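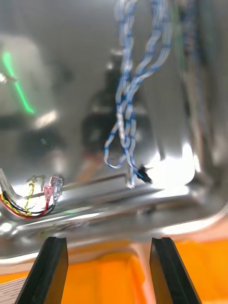
What color wires usually turn up inside an old steel housing?

Whatever was on the bench the day it was put together, mostly, so a single housing can hold blue and white, red, black and yellow all at once, and the colors alone won't tell you which wire does what until you have the drawing for that unit in front of you.

Welcome to the wiring page of the gallery! I've been meaning to put this one up for a long while, and several of you have written to ask when the insides would get their turn, after so many pages of knobs and doors and name plates. I'm Benedito Amaral, and for those who have wandered in from somewhere else, I fix up small steel-cased appliances in the back half of what used to be my father-in-law's shoe repair shop. The smell of leather and glue has never quite gone, and I've grown fond of it. Most of what comes across my bench was made by Jernulis or by Brandão, with a Welix now and then when somebody clears out a restaurant kitchen and can't bear to see a good case go for scrap.

People tend to admire the outside of these things, and I understand that, I do it myself. A polished steel wall is a lovely thing to bring back. But the wiring is where I spend my evenings, and after a good many years of it I have come to enjoy a nicely twisted pair of wires the way other people enjoy a well-kept garden. So this page is for the wires, and for the little ends that go on them.

The picture at the top of the page is the one I'd like you to spend a minute with. Blue and white twisted together has always been my favorite to look at, like the stripes on a barber's pole, and I like the way the loops hang down into the steel with a small black connector near the bottom. The polish on the walls is very bright, so give your eyes a moment to settle before you go looking for the smaller parts.

Over to the left there's a second cluster, with red, black and yellow in it, and this is the part I'd show to anybody just starting out. Look for the two pink spade connectors side by side, and the clear one next to them. They are called crimp terminals, and if you learn to put them on properly you will save yourself a great deal of bother later. In the usual color scheme pink or red is for the thin wire, blue is for the middle size and yellow is for the thick. (That is the color of the sleeve on the terminal, please, and it has nothing to do with the color of the wire going into it. I mixed those up for a whole summer when I was young.)

A few words about crimping, as I'm asked so often. Strip only as much as the barrel will take. Use a proper ratchet tool if you can possibly afford one - mine is a Vumurport, bought secondhand, and the grips have been taped so many times that there's more tape than grip. Give every finished terminal a good firm tug. If it comes off in your fingers, cut the wire back and do it again, and don't feel bad, I still have evenings like that myself.

Leave more slack than you think you need, too. A wire cut exactly to length looks very smart until the day someone has to pull the panel forward, and then it's the first thing to let go. I like a loop or two that can be tucked away again afterward. And it goes without saying, but I'll say it anyway, that everything should be unplugged before a hand goes anywhere near it, and left to sit for a while if there's a capacitor inside.

I keep my terminals in an old typesetter's drawer with 35 compartments, and I still manage to put the clear ones back in with the pink. If you have a Jernulis wiring drawing for model 1023 or model 3699, even a poor photocopy, I would be so grateful for a look at it. I have 6 of those drawings now and those two are the ones people write to me about the most.

More pages will follow as I find the time. Do write if you spot something I've called by the wrong name, there are readers of this gallery who know far more about terminals than I do, and I enjoy the letters very much.

Contact: Benedito Amaral, by the form on the front page | Copyright Benedito Amaral, page updated 09/08/2006 | Back to top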